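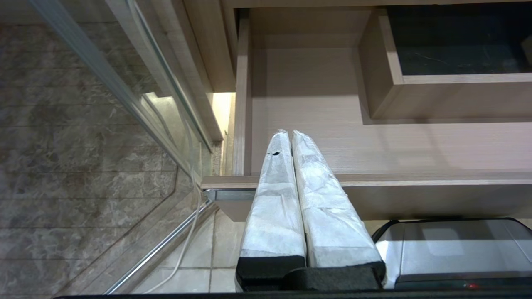
4.2 Rules for drawer tasks in wet rooms

Annan was written for kitchens. Bathrooms broke several of its rules, so we list the changes here. Drafted by Laryea and Nutsugah in March, checked against all 239 episodes.

Finger covers. Tissue and tape is allowed as a cover. Must be replaced when torn, even a small hole. Episodes with a torn cover stay in the set but get tagged. Tag is per finger, left and right seperately.

Clearance. Glass partitions next to a vanity count as fixed obstacles, same as walls. Depth readings through glass are not to be trusted, and reflections in the pane must not be labeled as objects. Cables on the floor: log them before the first motion, every time.

Drawer state. "Open" means pulled out fully, on its slide. Anything less is "partial". An inner tray counts as part of the drawer, and the drawer is "empty" only if the tray is empty too.

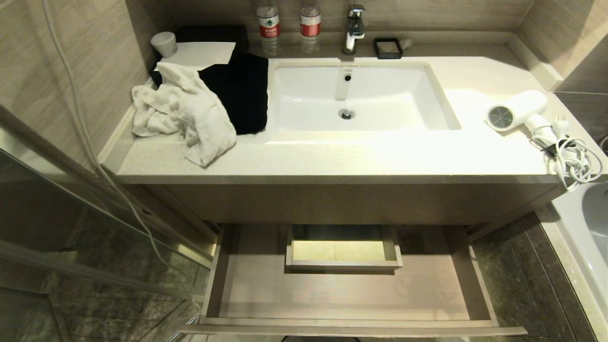 Countertop items are left as the guest would leave them. No tidying between trials. Items with a cord are marked as hazards whether or not they are plugged in, and the arm does not cross a cord that hangs over an edge.

Figure 4. Drawer task, bathroom vanity, drawer open.

Two annotators (Lund, Atinga) applied the rules independantly. They agreed on 99 of the first 100 drawer states. Cable logging was worse: missing in 16 episodes, all before the checklist went in. We did not drop these. See 4.3 for the tags.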